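## 4. Recording Demonstrations in the Garden Scene

This section covers the collection of demonstrations in the Calora simulator for training a Tesell policy. Complete Section 3 (Operator Controls) before you begin. Each operator must have a personal operator code; codes are issued by Negin Bagheri.

### 4.1 Starting a session

1. Open Calora and select **Scenes > Outdoor > Garden**.
2. Enter your operator code and the task number from your work order.
3. Set the episode limit to 60 seconds. Longer episodes are rejected at upload.
4. Select **Reset Arms** and wait until the status line reads *Ready*.
5. Switch to the robot view and raise both hands slowly until the tips of the grippers come into view.

**Note:** The garden is an open scene. The lawn runs back to a wooden fence, with trees and shrubs along it and the house at the upper right. Use the fence to judge whether the view is level before you record.
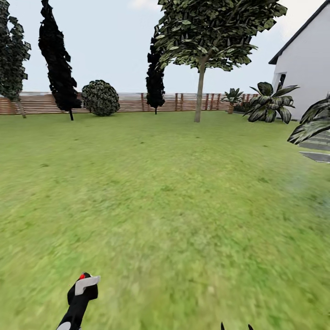

Hold this position for a moment before pressing **Record**. The first frames of every episode are used to align the arm readings with the view, and movement during this period makes the alignment less accurate.

### 4.2 Recording an episode

1. Press **Record**. A short tone confirms that recording has started.
2. Perform the task at a steady pace. Do not pause to plan the next movement - plan it before recording.
3. If a grasp fails, you may try once more within the same episode. Mark the episode **Recovered** when you save it.
4. Press **Stop** once the task is complete and both hands are still.
5. Choose **Success**, **Recovered** or **Discard**, then select **Save**.

**Caution:** Do not change the scene lighting or the view angle during a session. These settings are written once, at the start, and later changes are not logged.

**Caution:** Selecting **Discard** deletes the episode permanently.

### 4.3 Episode targets

| Task group | Episodes required |
|---|---|
| Reach and hold | 300 |
| Pick and place | 1,000 |

Only episodes marked **Success** count toward these targets. Recovered episodes are stored in a separate folder and are used at the discretion of the training team.

### 4.4 Ending a session

1. Select **Session > Close**. Do not close the program window directly.
2. Wait for the upload to Dinu to finish.
3. Compare the episode count shown in Dinu with the count on your work order. Report any difference to Mojtaba Alipour on the same day.

**Note:** Sessions recorded in the May release of Calora use an older file layout and must be converted before upload. See Appendix B.

*Section revised 10/7/24*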